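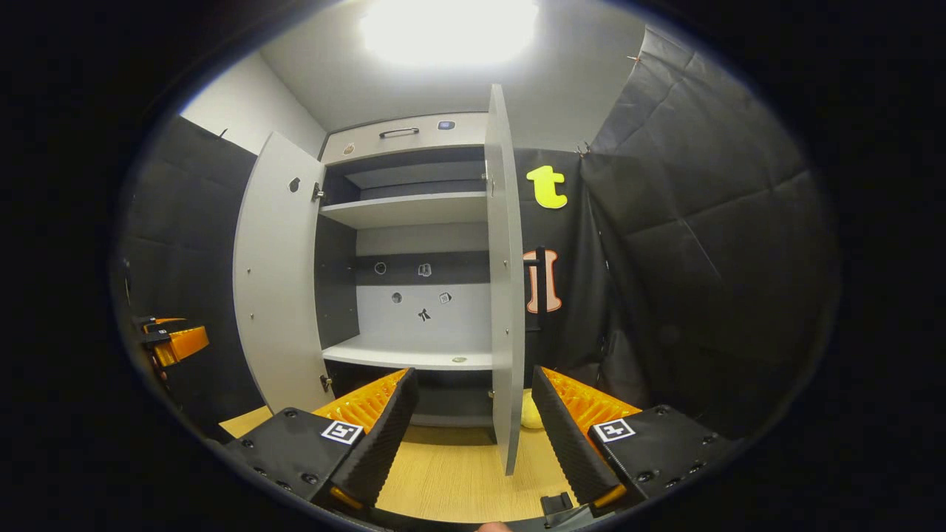
## 4. Leveling and anchoring

Complete section 2 before starting. The Illholm base unit must stand on its final spot.

1. Remove all loose contents.
2. Place a spirit level on the top panel, front to back, then side to side.
3. Turn the adjustable feet with the supplied wrench - clockwise raises the corner.
4. Mark the wall for the anti-tip bracket, 51 mm below the top edge.
5. Drill, insert the plug and tighten the screw by hand.

**Note:** On carpet, repeat step 2 after around 4 days.

**CAUTION:** Do not use the supplied plugs in drywall. Order Trernness kit 3000 for hollow walls.

If the doors still rub after leveling, go to Hinge adjustment.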